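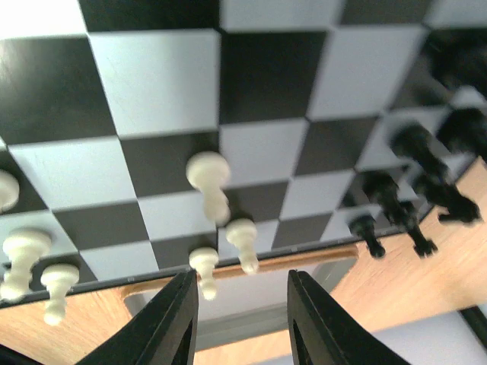 I started to play chess again this summer, after many years without it, and my main problem is not the openings. It is the pawns. On my board the white ones are cream, with a round head and a glossy finish, and they all look the same, so I never feel sorry when I lose one. My friend Uyên Tạ says this is the reason why I lose so often.

She taught me to set up the pieces slowly and to look at both sides before touching anything. I paid 10 pounds for the set in a small shop in Hultodley, and for a long time it stayed in its bag.

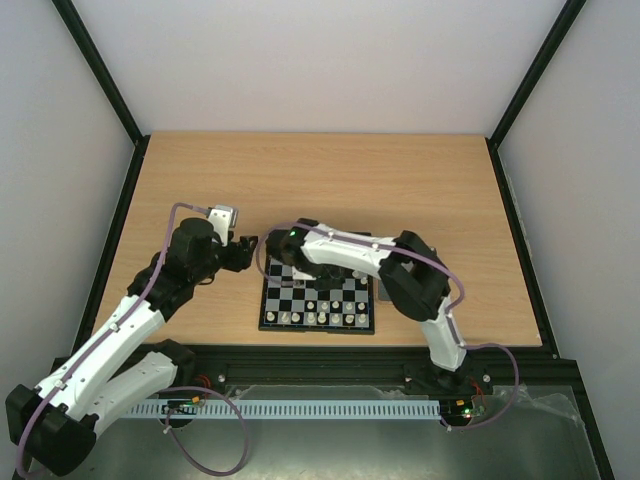
We play short games, 60 minutes at most, and after each one I write down my worst move in a notebook. It is a little painful to read it again — but I can see that I make the same mistake with my knights every time. 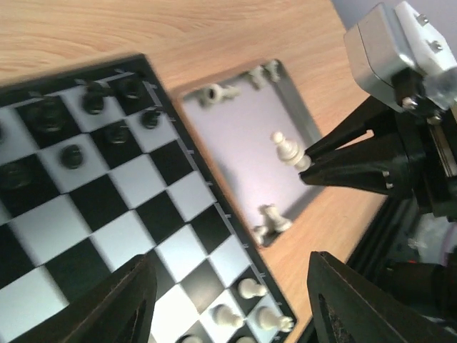 Taken pieces were always a trouble for me. I used to leave them near my elbow, and then they rolled to the floor. Now a shallow tray stands beside the board, on the wood, and the white pieces go in there, even if some of them lie on their side. The board also has tiny coordinates along its dark border, and they help me very much with my notes.
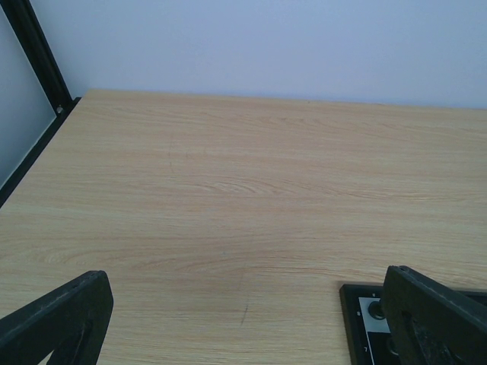

Bảo Ngô asked me why I don't buy a proper chess table, with the squares already in it. I prefer a plain one. The pale top with its wavy grain is quiet for the eyes, and I can also eat my soup there when the game is finished. In December I would like to join the beginners' evening in Plenard, if I am brave enough.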